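Karkton Rugby Club
Youth and Community Program: Progress Report to the Enness Fund
Prepared by Rajeshwari Poduval, Program Manager
28th November

Summary

This report covers the first half of the grant year. The program is running in all four planned strands: age-grade rugby, the girls' section, coach and referee training, and ground improvements. Player registration is ahead of target. Referee recruitment is behind. Spending is close to budget, with one transfer between lines that we are asking the Fund to approve.

Registration and attendance

The club has 139 players registered in the age-grade teams, against a target in the grant agreement of 133. Most of the growth is in the under-10s and under-12s. The under-16s are down on last season. Several of last year's group moved up to the under-18s and we did not bring in enough new players to replace them. We had to combine with Trandent for two under-16 fixtures and expect to do the same again before the end of the season.

Attendance at training has held up better than last year through the wet part of the fall. Coaches now take a register on a phone form at the start of each session. Before this season the figures came from paper sheets that were often filled in later, so comparisons with past years should be treated with some care. The under-8s are the hardest group to track. Parents bring younger children along to join in, and coaches do not always know which of them are registered.

We said in the application that we would offer free places to families who could not pay the fee. All requests received so far have been granted. The request is now a tick box on the registration form and goes straight to the program manager. Coaches do not see it.

Girls' section

The girls' section trains at the lower field on a separate evening from the boys. Ye-rin Ham has led it since the start of the season and is working toward her next coaching award. The under-14 girls have entered the county sevens series and have played in both rounds held to date. They lost all their pool games in the first round. In the second they won two, drew one and lost the plate semifinal by a single try.

The under-12 girls do not yet have enough players for regular fixtures. They have been training alongside the under-14s, with contact work done separately. We visited three schools in September and October to run tag sessions. Players came to the club from two of these. The third school has asked for another visit in the spring term once its own timetable is settled.

Changing space is still a problem for this section. The pavilion has two team rooms and one referee's room. On match days with both boys' and girls' fixtures, the visiting girls have had to use the referee's room in turns. We have now staggered kickoff times so this does not come up on most weekends. It makes for a long day for the people running the kitchen and the gate.

Coach training

All head coaches in the age-grade teams have completed the safe contact course. Two assistant coaches were absent on the day and are booked on the next one. Every team also has at least one adult with current first aid training at each session. We check this against the phone register each month.

We changed how we teach tackle technique to the under-10s. Coaches used to begin with tackle bags and move on to pairs. They now start on knees in pairs, go to walking pace, and only bring out the bags in the last block. The coaches reported that the smaller players were more willing to take part. We have not collected anything more formal than that, and would be glad of advice from the Fund on whether a short survey of players would be useful.

Scrum coaching for the under-14s and up remains a gap. We have one coach who is confident teaching the front row and he covers three teams. An outside coach ran a workshop in October, which was well attended, and we would like to repeat it before the spring fixtures.

Referees

The target was to recruit and train six new referees in the first half of the year. We have trained three. A fourth completed the classroom part and then withdrew when his work shifts changed. Two of the three are parents and one is a former under-18 player who can no longer play because of a knee injury.

The main reason given by people who turned us down was abuse from the touchline. We have taken this seriously. There is now a rope along both sides of the top field, and only coaches and substitutes are allowed inside it. Two spectators were asked to leave during the fall, and one was told not to come back this season. New referees are paired with an experienced one for their first four matches, and the experienced referee stands with the coaches during the game. The pairing has gone well, but it uses up people who would otherwise be refereeing, and we had to call off an under-12 fixture in October for lack of an official.

We are asking to move the remaining recruitment target to the end of the grant year.

Ground and equipment

Drainage work on the lower field was finished in August, before the season began. The field has been playable on every weekend except one. In the same period last year we lost five. The corner nearest the road still holds water after heavy rain and the contractor has agreed to come back and look at it.

The top field has been used for rugby since 1905 and has never had proper drainage. It was outside the scope of this grant. We mention it here only to note that the senior teams have moved two fixtures down to the lower field when the top was waterlogged, which cut into junior training time. We have agreed a limit with the senior section so that this does not happen more than once a month.

New post protectors, corner flags and 20 match balls were bought in September. The portable floodlights were delivered three weeks late. The under-14s trained at the school gym for that period at a small extra cost. The lights are now in use and give enough cover for half a field.

The Mösli tournament

The under-14 boys and girls have been invited to a youth festival at Mösli at the end of the season. Travel was included in the original application as an optional item. Families have been asked for a first indication of interest and the response was strong, with roughly two thirds saying yes. We have not yet committed any grant money. We need firm numbers and two more adult chaperones before we book, and we will confirm either way by the end of January.

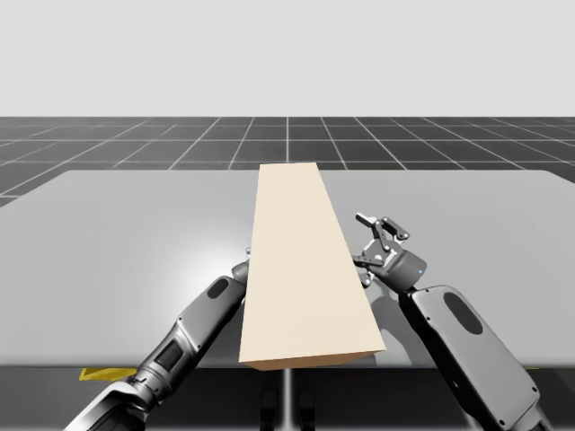
Finance

Spending to date is within budget overall. Coach training is underspent because the second safe contact course falls in the next period. Equipment is slightly overspent. The floodlights cost more than the quote in the application, and there was the gym hire on top. We propose to cover this from the referee recruitment line, where fewer courses were booked than planned. The full breakdown and receipts have been sent separately.

Club income from registration fees is up in line with numbers. Match-day takings are about the same as last year.

Risks

Loss of the scrum coach. He has told us that this will probably be his last season. We are looking for two current coaches to train with him in the spring.

Under-16 numbers. If we lose more players, we may not be able to field a team next season without a standing arrangement with Trandent. Early talks with their junior section have been friendly. Nothing is agreed.

Pavilion space. Staggered kickoffs will become harder to arrange if the under-12 girls begin regular fixtures.

Plans for the next period

Run the second safe contact course and a repeat of the scrum workshop.

Hold a referee course in January, with places offered to neighboring clubs in exchange for help with cover.

Return to the third school for tag sessions and begin visits to one more.

Get the wet corner of the lower field inspected and, if needed, repaired under the contractor's guarantee.

Enter the under-14 girls in the remaining rounds of the sevens series and arrange at least two friendly fixtures for the under-12s.

Decisions requested from the Fund

1. Approve the transfer from the referee recruitment line to equipment.
2. Agree to the new date for the referee target.
3. Confirm whether the travel item can be held over if the Mösli trip does not go ahead this season.

Questions on the girls' section can be sent to Ye-rin Ham. All others should come to me at the club office.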